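Bolstead Opens Second Early Voting Site in Time for August Primary

Voters on the east side of Bolstead will have a polling place within walking distance for the first time in years, after the city council signed off on a second early voting site at the old Palma Street library branch.

The vote came just before 10 p.m., and the room broke into applause when the clerk read the result. The plan passed with 4 council members in favor and 2 against.

It's a big change for a part of town where getting to the polls has long meant a bus ride downtown and a transfer at the depot. Early ballots have only been taken at City Hall up to now, and anyone who works an evening shift knows how tight the hours there can be. The Palma Street site will stay open until 8 p.m. every weekday of the early voting period, with morning hours on the weekend before the primary.

"I've been knocking on doors over here for two summers, and this is the thing people bring up before I even get my name out," said Ignacio Bravo, who led the petition drive for the new site. "They want to vote. They just want to do it and still make it home for dinner."

Bravo and his neighbors needed 1,000 signatures from registered voters to put the question in front of the council. They turned them in with a week to spare, and the clerk's office confirmed the count in June. Some of the sheets came from a table outside the Eter Avenue grocery, others from church halls, ball games and one very long afternoon at the county fair!
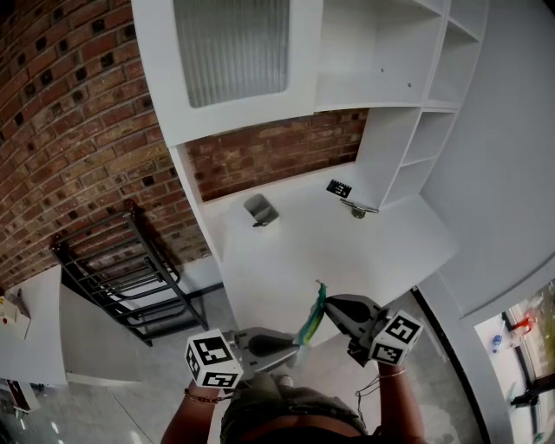 A white built-in desk and shelving unit against a red brick wall.

The library branch closed when the new building opened across the river, but the city has kept the heat and lights on, and the front entrance already has a ramp. Parking is free in the lot behind the building, and the crosstown bus stops right out front.

Not everyone on the council was sold. The two members who voted no said they support early voting but worry about the cost of staffing another location for a primary that may draw a light turnout. They asked for a report on how many people use the site, and the council agreed to take that up in the fall before deciding on the November election.

Supporters think the numbers will speak for themselves. At a small test run during the spring school board race, when the branch was open for a single afternoon, 100 ballots were cast there before the doors closed, and there was still a line on the steps at closing time. Everyone already in line got to vote.

The city still needs poll workers for the new site, and this is a great chance to get involved - training is paid, takes one evening, and no experience is needed. Workers must be registered to vote in Bolstead. High school students who are at least 16 can apply for the student program with a parent's permission. Forms are at the clerk's window in City Hall.

Voters who already asked for a mail ballot can drop it off at either location once early voting begins. A secure box will be inside the front door at Palma Street, next to the check-in table. Sample ballots will be available at both sites and at the new library.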